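Unit 4 Handout: Feedback Loops in Everyday Systems

Last time we got as far as stocks and flows, so have your bathtub diagram in front of you. Now comes the part I look forward to every year - what happens when the level of the stock starts to control its own flow!

There are 2 kinds of loop to know. A balancing loop pushes a stock back toward a target. A reinforcing loop pushes it further in the direction it was already going. Nearly everything interesting in this course comes from putting the two kinds together.

Balancing loops: take the water tank at Meinecke from the Unit 3 reading. It holds 758 gallons when full. A float valve opens as the level drops and closes as it rises, so the bigger the gap, the faster the tank fills. Sketch the level over time. You should get a curve that climbs steeply, then flattens out as it gets close to the top.

Reinforcing loops: the Zirngate pond starts with 304 fish. More fish means more eggs, and more eggs means more fish. Left alone, the curve bends upward and keeps bending. Of course it can't do that forever (food runs short, and a balancing loop takes over), and the S-shaped curve you get when one loop hands off to the other is one of my favorite pictures in all of science.

Delays: this is where people get caught. If the Wukomard shower takes 45 seconds to respond to the tap, you turn it up, feel nothing, turn it up again, and then jump out of the way. Same balancing loop as the tank, but the delay makes it swing back and forth.

Household stocks: boxed goods, cloth goods
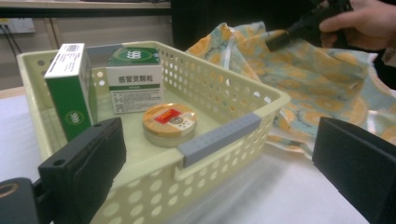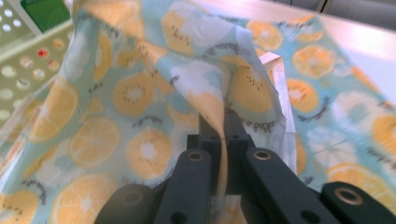
For the exercise, choose one stock in your own home and draw its loops. Pantry rice, clean towels, phone charge, the pile of unread mail - all fine. Label each arrow plus or minus, then count the minus signs around the loop. An even number (zero included) means reinforcing, an odd number means balancing. Mark any delay with two short lines across the arrow.

Bring your diagram to the next meeting, along with one question about the Trurell reading, sections 1 and 2.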